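Gavard
@gavard_bench · November 5, 2019

1/ Notes on papering a long worktable, as several people asked after the last thread. Materials are brown kraft paper and blue tape. Skills required: patience, a straightedge, one other person for the long pull.

2/ Paper first. We tried 60 gsm and it tore at the table edge every time someone leaned on it. Now using 82 gsm off a roll 1000 mm wide. Heavier stock than that keeps its curl and wants to go back to being a roll.

3/ Unroll it the night before, curl side down, and weight the ends. Raíssa Pimentel uses two bags of rice. Tins leave rings.

4/ Wipe the table down before you lay anything. A single crumb under kraft reads as a hill once a glass bowl is sitting on it.

5/ Fix one short end, then walk the roll down the length with a second person holding tension. Burnish from the centre line outward with the side of your hand. If you get a ridge, lift back to it and start again from there. Pushing a ridge to the edge makes a crease.

6/ Everaldo Conceição asked why we don't use a vinyl cloth. Glare, mainly. Kraft is matte, you can write on it in pencil, and when it's filthy you recycle it. Vinyl also creeps under a heavy pan.

7/ Now the grid. Large rectangles, not small squares. The rectangle has to take the biggest object with its handle on, and the handle is what people forget to measure.

8/ Mark both long edges in pencil first, from the same end. Do not measure each cell off the previous one. The error accumulates and by the far end of the table you're out by 2 cm and everybody can see it.

9/ Lay the lengthwise strips first, full run, no joins. Then the cross strips. Lay the tape down from above and let it drop onto the line. Stretching it feels neater, but it contracts overnight and lifts the paper with it.

10/ Blue tape because it shows up against brown and peels without taking fibres. Cream masking tape was close enough in colour to the paper that Ivone Toledo laid a whole row of dishes across a line.

11/ Saucepans: check the base before it goes on the paper. Any grease will wick, and kraft never gives it back. Dark enamel hides it well, so run a dry cloth under it and look at the cloth.

12/ Long handles point along the table, never out over the aisle. Sleeves catch them.

13/ Glass goes in the middle of a cell, well off the tape. A bowl with one edge on a strip rocks very slightly — enough to hear.

14/ Replacement interval: when pencil stops showing up, or at the first wet ring that dries wavy. You can patch a single cell by cutting along the tape lines and dropping a new rectangle in. The patch will be a different brown for a few weeks.

15/ Side tables we leave bare. They're for things on their way in or out, and papering them only encourages people to park stuff there.

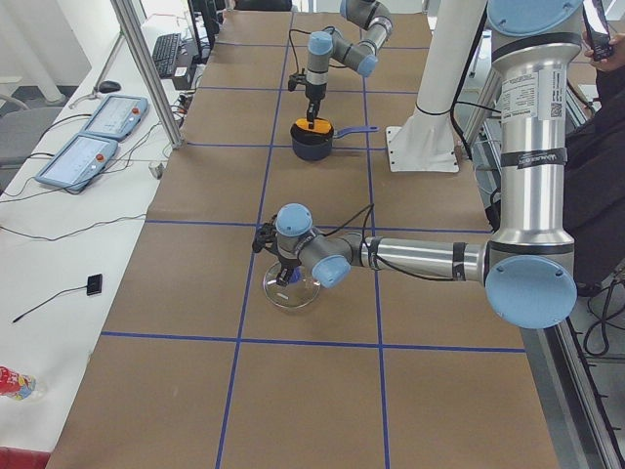 16/ Same goes for shelves. Offcuts from the roll go in the drawer for patches, flat, with the cut edge facing the back.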